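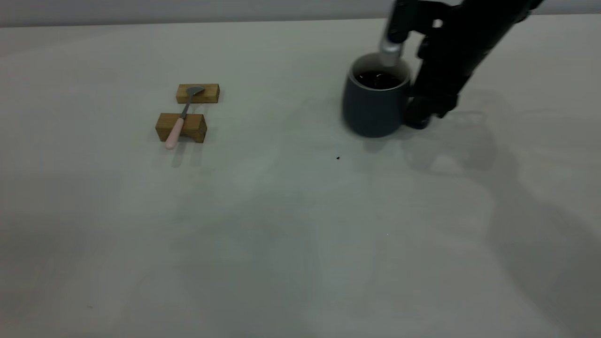 Open day at Nastden: is the coffee table demo worth the wait?

Posted by Mhairi Rutherford in January
Reading time: 2 min

I'm taking my dad to the Nastden open day. The program lists a robot arm working with a mug and a spoon, 24 places per session. Do you get close enough to see anything, and should we book?

Callum Moffat
Book. I went to the early session and it was full. You stand along one side, close enough to see the spoon with the pink handle on its wooden blocks. The arm is slow. They also put the wrist camera on a monitor, and my kids liked that more than the arm.
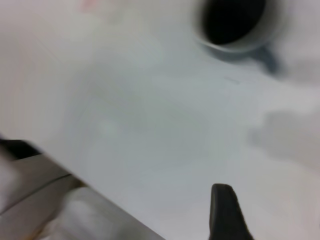

Wrist camera view, with the mug at upper right and one gripper finger at the bottom.

Ask the operator questions while it runs. Ours was happy to stop and explain.

Wilma Urquhart
parking is bad, use the Planberg lot and walk

Impi Kinnunen
Agree with Callum on booking. The talk before it is dry and you can skip it. If your dad needs a seat, tell the front desk when you arrive.

Contact | Copyright Erodora Community Help | Back to top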